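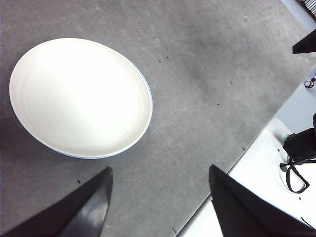 Page 25

KITCHEN NOTES: PALE DISHES AND GRAY SURFACES
Afonso Falcão

A white dish on a gray surface shows you what needs cleaning. The inside of the dish is bright enough that you stop looking at it, and then the dust and dark specks on the surface beside it stand out. I start with the surface for that reason. A clean dish set down on grit picks it up on the foot, and the grit goes into the cupboard with it.

Clearing specks

Brush first, dry. A soft hand brush or an old pastry brush will do. Work toward the nearest edge and catch the crumbs in your hand or on a sheet of paper. If you go straight in with a damp cloth, fine dust turns to paste and settles into any texture the surface has. After brushing, wipe once with a cloth wrung out hard, then once with a dry one.

On a mottled gray surface, stains and pattern are easy to mix up. Crouch until your eyes are level with it and look toward a window. Anything raised will throw a little shadow. Run a fingertip over whatever you are not sure of.

Pale scuff lines

Light streaks on gray are often material left behind by something dragged over it, and those come off. Try these in order and stop when one works:

Damp cloth with a drop of dish soap.
Baking soda and water mixed to a thin cream, rubbed lightly and rinsed.
A white eraser, for short marks only.

If the line is still there when the surface is dry, it is probably a scratch, and more rubbing will leave a dull patch around it. On sealed stone or concrete, check what the maker allows before using anything gritty. Skip vinegar and lemon altogether on those.

I once spent most of a February evening on a scratch in a Skornia worktop. The scratch stayed and I lost the finish for a hand's width on either side.

Washing shallow dishes

Rings and steps in the floor of a dish hold a film of grease that a flat sponge slides over. Use a round brush and follow the rings, then go across them once. Rinse in water as warm as your hands can stand and tilt the dish to the light. A greasy patch makes the water bead up while the clean part sheets.

Turn it over and do the outside as well. Most people wash the inside well and give the back a quick pass. Where the outside is colored and the inside is cream, drips under the lip dry to a brown line that you only notice on the shelf.
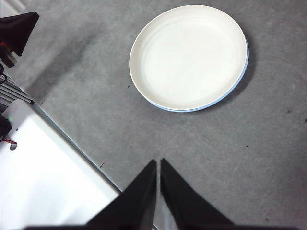 Cream inside, light blue outside.

Tea and tomato stains on a cream interior need time more than effort. Put a spoonful of baking soda in the dish, cover with warm water and leave it for an hour. Repeat if there is still a shadow. I used to buy Nunance paste for this, in the 300 gram tub, and gave it up when I saw that the soda did the same job more slowly.

Gray metal marks from forks and spoons are a different thing. They sit on top of the glaze and a mild cream cleanser lifts them. Test it on the underside first, and keep it away from painted or gilt decoration.

Drying and putting away

Stand dishes on edge in a rack. If you dry them flat on the counter, put a folded towel underneath — a wet foot ring on a gray top leaves a chalky circle in hard water areas. Wipe such a circle with a damp cloth the same day.

Stack by size and put a sheet of paper towel between pieces if the feet are unglazed. Rub your thumb around the foot to find out. Rough feet can be smoothed with wet 800 grit paper, a few light turns, then a good rinse. Keep stacks of shallow dishes low, up to six, so that you can lift the whole stack with two hands to reach the bottom one.

Cupboard liners are covered on page 226.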